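The Last Bottle in the Box

Can a machine pack a carton as well as a person on a late shift? At Drastgate, a contract packing site that handles cleaning products and bath goods for smaller brands, the answer in March was: most of a carton, most of the time.

The site runs three packing lines. Two are conventional, with dedicated machinery that does one format very fast and needs half a day to change over. The third is the one people argue about. It takes short orders, mixed cartons and returns, and until last year it was all hand work. Now one of its six stations has an arm, supplied by an integrator called Ivside, running control software from Říha.

The arm is rated for far more than it is asked to do. Payload has never been the issue. A full bottle of fabric rinse is well inside its limits, and its repeatability is better than anything the job requires. The difficulty sits in the last few inches of travel, where a rigid machine meets parts that were never made to a tight tolerance. Paperboard bows. Dividers lean. A folded flap that stood upright at the start of the shift will be lying over its cell by the end of it, depending on how the blanks were stored.

A human packer deals with this without much thought. The back of the hand pushes the divider aside, the bottle goes down, the divider springs back. That is two contacts, one of them made with a part of the hand that is not holding anything. Most grippers have no such part.

Ivside's first attempt used suction. Suction is cheap, quick and easy to maintain, and it works well on flat lids. It works badly on ridged surfaces, where the cup cannot seal, and the product mix on line three includes plenty of those. The second attempt used a parallel jaw, which held everything firmly and crushed the dividers on the way down. The current version uses fingers with a compliant covering, driven separately, with force limits set for each one.

The numbers are modest. Over a trial of 800 picks, the station needed a person to step in 24 times. Most of those stops came from the carton: a divider folded under, a flap caught on a finger, a cell that had closed up. Dropped items were rare. Ivside considers that a good result. The line supervisors are less impressed, partly because each stop takes a packer away from a neighboring station, and partly because the arm is slow. Its cycle on a mixed carton is around 30 seconds. The hand stations beat that comfortably.

Speed could be raised, within limits. Říha's software plans the approach in two stages, a fast move to a point above the carton and a slow one below it. The fast stage is already close to its ceiling. The slow stage is held back on purpose, so that a finger touching a panel has time to register the contact before the panel creases.
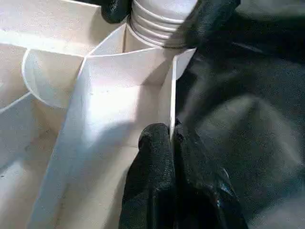 Close work: gripper fingers on either side of a ribbed cylinder, with a third against the edge of a thin white panel.

Contact of this kind is hard to judge from a fixed overhead camera, which loses its view once the fingers are down among the panels. Cameras near the gripper help. They also bring their own trouble, with dark fingers against dark surroundings and white board against white product. Edges that are plain to a person can be faint to a detector, and shadows from the gripper itself are sometimes read as folds.

The same limits show up outside the factory. Vendell, which tests domestic machines, has been running a pantry exercise that amounts to the Drastgate job with worse lighting: take items from a counter, put them in a divided bin, leave the dividers standing. Its bench results on rigid bins reach 80 percent unaided completion. With paperboard inserts the company does not yet publish a figure, and its engineers describe the runs as uneven.

As for cost, the station does not pay for itself on the day shift. It comes nearer at night, when hand stations are hard to staff and a slow machine is competing with an empty chair. Drastgate has kept it on that basis and has asked for two changes before ordering a second: stiffer divider blanks from its board supplier, and a recovery routine that lets the arm back out and try a stuck cell again before it calls for help.

The blanks arrived first. The recovery routine is still being tuned, mainly to settle how many times the arm should retry before it gives up. It is currently set to two.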